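FOR IMMEDIATE RELEASE
November

Vokville Public Library Opens Its Doors Until Ten, and the Whole Town Is Invited to Stay Late

Longer evenings, a soup counter, a homework room and a reading program in two languages begin this month at the Barroso Street building

VOKVILLE - After a long summer of fresh paint, borrowed ladders and more conversations about carpet than any of us care to remember, the Vokville Public Library is delighted to announce that its main building on Barroso Street will now stay open until 10 p.m. on four evenings every week. The new hours start this month and will run straight through the winter, and if the town takes to them the way we hope it will, they will still be with us when the lilacs come back.

The library has closed at 6 p.m. for as long as most of our patrons can remember. That suited a Vokville in which the mill let out at four and supper was on the table by half past five. These days a good many of our neighbors work second shift at the hospital or the cannery, or drive in from the county on the 5:40 bus, and by the time they reach our front steps the lights are off and the book drop is the only thing open. We have heard about it, kindly and sometimes less kindly, at the front desk, in the grocery line and in the comment box by the water fountain.

So last winter we asked. A paper survey went home with every checkout for a month, and 199 households filled it in and brought it back. Many of them wrote in the margins and on the back, and a few stapled on extra sheets, which we read with real pleasure. The most common request by a wide margin was for evening hours. Close behind came a warm place to eat something, a quiet room for schoolchildren, and more books in Spanish and Portuguese. We are happy to say that all four wishes are part of what opens this month.

A Bite to Eat at the Besimia Counter

The old periodicals alcove, just to the left as you come in, has been turned into a small soup and bread counter run by Besimia, the bakery many of you already know from its shop beside the post office. Besimia will serve two soups each evening, one of them always without meat, along with rolls, cheese toast, tea and cocoa. Prices have been kept low on purpose, and a bowl with a roll costs less than the bus fare home. Children under 13 eat free whenever they come with a grown-up.

Food will be welcome in the alcove and at the long tables next to it. We do ask that bowls stay out of the stacks and well away from the local history room, where the old county maps have already survived one burst pipe and deserve a peaceful retirement. Covered drinks may go anywhere in the building except the computer desks.

The magazines have not gone far. They are upstairs now, next to large print, with the gardening and quilting titles on the lowest shelf where they are easiest to reach from a chair. Back issues are kept for a year and may be checked out for a week at a time.

The Homework Room

Upstairs at the back, in what used to be the board room, families will find a room set aside for schoolwork from 4 p.m. until 8 p.m. on every late evening. It has white tables, good lamps, a printer that students may use free of charge for up to 13 pages a visit, and a cupboard stocked with paper, pencils, rulers and calculators. Retired teachers from both of the town's elementary schools have offered to sit in and help with reading and arithmetic, and we are still looking for somebody comfortable with chemistry.

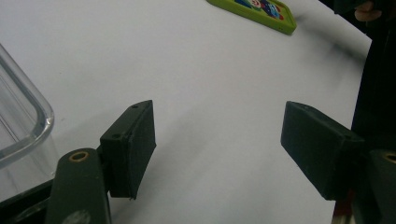 Marisol wrote to us that what her two boys need most is a table away from the television, and that she would happily bring them every night of the week if we would have her. She added that the walk home worried her in the dark months, and that she hoped we had thought about the bus.

We had, though not as early as we should have, and her note moved it up the list. The town has agreed to run the Route 7 bus later on library evenings, with a stop right at our front steps at 8:15 p.m. and a last one at 10:10 p.m. The route goes out past the fairgrounds and the Plidimcombe apartments and loops back by way of the depot. Riders who show a library card pay half fare on those two runs. The lamp posts along the side path have new bulbs as well, and the hedge that used to lean over the ramp has been cut back to a polite height.

Reading Together in Two Languages

Thanks to a gift from the Plidimcombe Fund, which has been good to this library in lean years and in better ones, we have been able to buy 104 new picture books and early readers in Spanish and Portuguese. They are shelved right in with the English ones in the children's room, so that a family browsing for dinosaurs will find all the dinosaurs together. A yellow dot on the spine marks Spanish and a blue dot marks Portuguese.

With the new books comes a new story hour, held at 6:30 p.m. on the first and third late evening of each week. Every story is read aloud twice, once in each language, with a song in between and plenty of room on the rug. Pajamas are encouraged! Grown-ups are welcome to stay, to join in the singing, or to slip off to the alcove for a quiet bowl of soup while the little ones listen - we promise not to tell.

For adults, an English conversation table will meet downstairs at 7 p.m. on those same evenings. There is no sign-up and no homework, and it does not matter how long you have been studying or whether you have studied at all. Bring something to talk about if you like. The spring pilot of this group spent one entire evening on the right way to cook beans, and opinions remain divided.

Quiet Corners and Other Small Changes

Not everyone wants company in the evening, and we have tried to remember that. The reading room at the front of the building, with the bay window and the green chairs, will be kept quiet from 6 p.m. until closing. Phones should be silenced and laptops used with the sound off. The two armchairs by the radiator have been reupholstered and are, we are told, dangerously comfortable.

A few practical matters that came up again and again in the survey have been taken care of too. The restroom on the ground floor now has a changing table. The drinking fountain has been lowered and a bottle filler added beside it. Holds can be picked up from an open shelf near the entrance without waiting at the desk. And overdue fines on children's books, which brought in very little money and caused a great deal of worry, are gone for good. If you have been staying away over a picture book that went missing under a bed in another decade, please consider the matter closed and come back to see us.

Paying for It

The late hours are being paid for out of the library's share of the town's operating budget, along with the Plidimcombe gift and the proceeds of the spring book sale, which did better than any sale before it. The town has approved the schedule for seven months. Toward the end of that time we will look at how many people came, on which evenings and at what hours, and bring a report to an open meeting where everyone will have a chance to speak. Please do come in and be counted. A building that is busy at nine at night makes a better case than any letter we could write.

Two part-time positions have been added to staff the evenings, and both have been filled by people who live in town. We will also be glad of extra hands for shelving, for story hour and for walking the building at closing time. A couple of hours a month is plenty, and there is a sheet at the front desk for anyone who would like to put down a name.

Opening Evening

Everyone is invited to the first late evening, which begins at 5 p.m. Besimia will be ladling out free soup until the pots are empty, the high school string players will be set up on the landing, and there will be a story hour at 6:30 p.m. as usual. Library cards will be made on the spot for anyone who brings a piece of mail with a Vokville address on it. Parking is free in the lot behind the building and, for that evening only, in the bank's lot across Barroso Street.

Visitors who need a ramp should use the side entrance, where the door now opens with a push button. Sign language interpretation can be arranged for story hour or the conversation table with a few days' notice.

About the Vokville Public Library

The Vokville Public Library serves the town and the surrounding county from its main building on Barroso Street and a small branch at the depot. Cards are free to anyone who lives, works or goes to school in the county. The depot branch keeps its present hours.

Questions about the new schedule may be brought to the front desk or left in the comment box by the water fountain, which is emptied every morning.

###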